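Sundlow College of Applied Studies
Game Design and Player Behavior
Handout 3: Chance, Payout and the Design of Casino Card Games
Prepared by Aurora Calado. Tutorial questions to Wondimu Tekleab.

Purpose of this handout

Students should read this handout before the tutorial and bring a calculator. It covers the house edge, the difference between edge and variance, and the way in which table rules alter the expected return of a card game. The material is examined in the second written paper. A knowledge of basic probability from Handout 1 is assumed.

1. The house edge

The house edge is the average share of each original bet that the casino expects to keep over the long run. It is a property of the rules and of the way the player acts under them. It does not depend on how a particular evening goes.

Consider a simple wager in which a player draws one card from a well-shuffled deck of 52. The player wins even money if the card is red and loses the stake if it is black. There are 26 cards of each kind, so the expected result is zero and the house has no edge. Suppose the rules are now changed so that a red ace neither wins nor loses, and the stake is returned. The player wins on 24 cards, loses on 26 and ties on 2. The expected loss is 2/52 of the stake, or 3.85 percent.

The change looks minor at the table. Most players would describe the two games as the same game, yet one of them will pay for the building and the other will not. Students should be able to carry out this calculation for any single-draw wager without reference to notes.

2. Blackjack payouts

In the traditional form of blackjack, a natural (an ace with a ten-value card on the first two cards) is paid at 3 to 2. Many tables now pay 6 to 5. On a stake of 10, the first pays 15 and the second pays 12. A natural occurs a little less than once in every 21 hands, so the shorter payout costs the player more than one percent of all money bet. No other common rule change has so large an effect on the return.

Other rules to be considered in the tutorial are as follows:

Whether the dealer draws or stands on a soft 17
Whether the player may double down after splitting a pair
Whether surrender is offered
The number of decks in use

Each of these should be studied on its own before any two are combined. Students often add the separate effects together – this gives a fair estimate in most cases, but it is not exact.

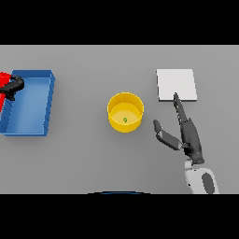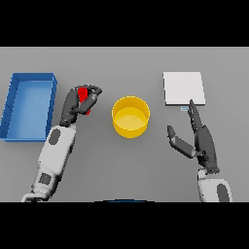 Both views: simulated tabletop with blue tray.

3. Variance

Two games may have the same edge and feel very different to play. A wager that pays even money produces small swings. A side bet that pays a high multiple on a rare hand produces long losing periods broken by a large win. The measure of this spread is the variance, and its square root is the standard deviation.

For an even-money wager with a very small edge, the standard deviation of one bet is close to one unit. Over 4,000 independent bets of one unit, the standard deviation of the total is the square root of 4,000, or a little over 63 units. If the edge is 0.5 percent, the expected loss over the same period is 20 units. A player may therefore finish well ahead after a long series of bets without this being evidence of skill or of a fault in the game.

4. Assigned exercise

The fictitious casino rules known as the Clokow rules and the Detton rules are set out on the course page. Under the Clokow rules a tie returns the stake. Under the Detton rules a tie loses half the stake. Calculate the house edge for each, show all working, and state which game has the greater variance per bet.

Answers should not exceed 2 pages. Written work is to be handed in at the Sugden Building by 4 p.m. on May 8, 2025. Work received after that time will be marked only if an extension has been agreed in writing.

5. Terms to be learned

Edge: the expected loss divided by the original bet.
Return to player: one minus the edge, given as a percentage.
Natural: a two-card total of 21 on the opening deal.
Push: a tied hand, with the stake returned.
Side bet: an optional wager settled apart from the main hand.

Handout 4 deals with baccarat and the commission on the banker bet.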